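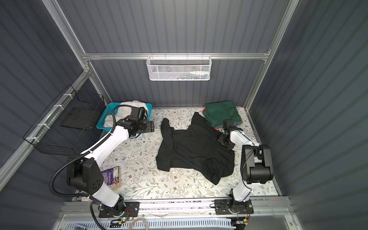 Wash and Fold at Grallano — your questions

Last updated 2025-11-01. Rowena Sarmiento answers these, usually between loads, so keep them coming but be patient.

What can I put in the bag?
Everyday clothes, towels, pillowcases, bedding up to a double. Jumpers yes, if the label says machine. No shoes, no rugs, no duvets (Dendmont branch does duvets, we haven't got the drum for it).

Do I need to sort it first?
Darks in one bag, everything else in another if you can manage it. If you can't, we sort. Black things do get a separate wash whatever you do.

How do you fold jumpers and long-sleeved tops?
Face down, sleeves across the back, sides in, then bottom up to the collar. Thick ones get folded in half only, they spring open otherwise. Want yours rolled? Write ROLL on the ticket.

Can I have things on hangers?
Shirts and dresses, yes. Bring your own hangers or pay for ours. Not knitwear — shoulders go pointy and then we get the phone call.

My black top came back with white bits on it. Why?
Lint. Nearly always a tissue in a pocket, or a new towel in the same bag. Check pockets please, all of them, also the little one inside the big one. We go over darks with a roller before they're folded but a few specks get past us. Bring it back and we'll do it again, no charge.

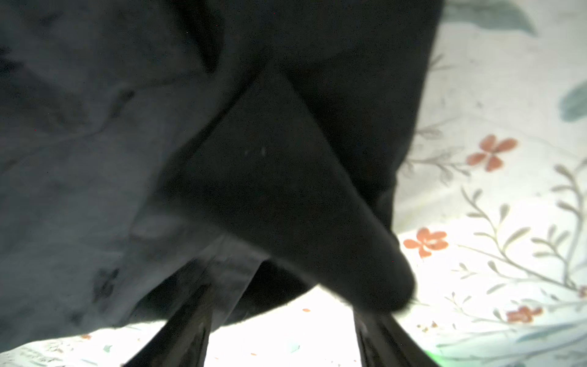

Lint on black fabric, the small pale specks near the middle.

Can I get lint off at home?
Sticky tape round your hand, sticky side out. Or a slightly damp rubber glove, stroke one way only. Don't scrub at it with a dry flannel, you'll add more than you take off.

Why has my black gone grey?
Wear, hot washes, too much powder. Wash it inside out and cool, 40 at the very most, and use less powder than the box tells you. We can't put colour back. Gilbert at the Akbridge branch does dyeing, cotton only, ask him about prices not me.

Do you use fabric softener?
Not unless you tick the box. Never on towels even if you do tick it.

Do you iron?
Shirts, pillowcases, tablecloths. We don't iron T-shirts, folded warm they come out flat enough.

How long does it take?
Next day if it's in before noon. Bedding can be a day longer. October was slow becuase one of the dryers was off, that's sorted now.

What does a bag cost?
Depends on weight, price list is on the counter and on the other page. Bags over 20 kilos have to be split in two, sorry, it's our backs.

Something's missing from my bag.
Ring us the same day with your ticket number. Odd socks go in the box under the window and stay there 44 days, then they're rags. Anything bigger than a sock we label and keep behind the counter. Have a look inside your duvet cover first though. Small things crawl in there, pants especially.

It came back creased.
Was it left in the bag? Folded clothes want taking out the same evening and putting in a drawer or on a shelf. Knitwear left squashed in a basket for a week will crease whoever folded it. Shake it out, lay it flat on the bed, smooth with your hands, leave it overnight.

Can I bring my own basket?
Yes, name on the handle in marker. Stickers fall off.

Do you take things wet?
Yes but tell us at the counter, and bag it in plastic. Wet things left till morning smell and then the whole load has to go round twice.

Do you colect?
Grallano only, evenings. Akbridge customers drop off at the shop. If you're out we leave a card and try once more the next evening.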